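Plulell: a low-cost hand-held gripper for collecting bagged-object grasps
Project report, Group 16
Haf Bellis, Gintarė Siliņa, Amra Nikolovski
Supervisor: Birgit Brinkmann

1. Why we did it

Most of the build guides we read before starting promise the same thing. Print two fingers, bolt on a camera, squeeze some household objects, and a robot arm will learn to do it too. We wanted to know how much of that survives contact with a shared workshop, a student budget and objects that flop. Our proposal said we would have a working gripper by the end of May, with a grasping policy trained on our own recordings. We have the gripper. The policy is another matter, and section 4 deals with it.

We picked plastic bags because the guides avoid them. Nearly every demo we watched used a mug or a wooden block. Groceries, laundry and spare parts at our workshop mostly live in bags, so a gripper that can only manage a mug isn't much help to anyone there.

2. The build

The fingers are our fourth version, printed in dark filament because that was the spool left on the shelf. Version one cracked along the layer lines. Version two was sturdier but so wide that the tips met before the jaws were closed. Versions three and four differ only in the pad angle, and we can't show that the change did anything. Amra thinks it did. Gintarė and Haf would like to see a number.

The joints turn on plain pins and have some play in them, which gets worse with use. We tried tightening them and the fingers then opened unevenly, one side well ahead of the other. In the end we left the slop in and wrote down the date of each adjustment. Ieuan Beddoe, who runs the tool bench, suggested proper bearings. He was probably right, but we had already spent the parts money on a second camera mount that we never used.

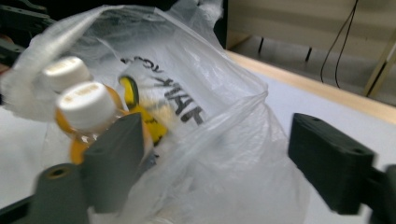
3. Recording sessions

All sessions were done at the same white-topped table with the same overhead lights. That was convenient, and it is also a weakness, which we raise now before Birgit does. Anything trained on our data has seen one table in one corner of one room. The Prandholm guide, which we followed for the recording software, says variety in lighting "can be added later". We found no explanation of how.

We logged 533 attempts. An attempt starts with the fingers open and ends when the operator says stop. We kept a paper sheet beside the laptop and marked each attempt as held, slipped or unclear. "Unclear" started as a category for mistakes and grew into something we used far too often. Two people marking the same clip disagreed on 43 of them, mostly over whether a bag that sagged after being lifted should count as held. We never settled on a rule, so the figures in our log should be read with that in mind.

Operators also got better at it. Haf's late attempts are much smoother than her early ones, so the data is partly a record of Haf learning to use a clumsy tool. None of the guides mention this at all.

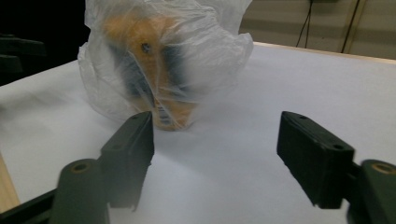

Film was the hardest material we worked with, and our depth estimates were poor wherever it was involved. The software wants an edge to measure to, and a loose bag offers dozens of false ones. An orange and dark blue item standing upright in clear plastic looks easy enough to a person, who can pick out its colours through the wrinkles. The top of the bag flares out well past what's inside it, though, and our script has no way of knowing which outline matters. Tuning the threshold fixed some clips and broke others.

4. Training, such as it was

We trained two models on the Stakbridge machine in the computer lab. The first used every attempt and the second used only those marked as held. On recordings kept aside for testing, the second did slightly better at predicting when the fingers should close. We would not put any weight on that result. The test clips came from the same table and the same operators, and a model could score well by closing at the usual moment without looking at the bag.

We did not get to run either model on an arm. The one we had booked was needed by another group, and by the time it was free our mounting plate no longer matched our fingers. Our claim is therefore limited to this: a cheap hand-held gripper can be built and can produce recordings. We have no evidence that the recordings teach a robot anything.

5. If someone carries on

Fix the marking rule before the first attempt. Buy the bearings. Move the table, or at least change the lights. The print files and the paper sheets (scanned, some with coffee on them) are in the shared folder under Plulell, and the spare fingers are in the drawer below the printer. Version two is in there as well. Please don't use it.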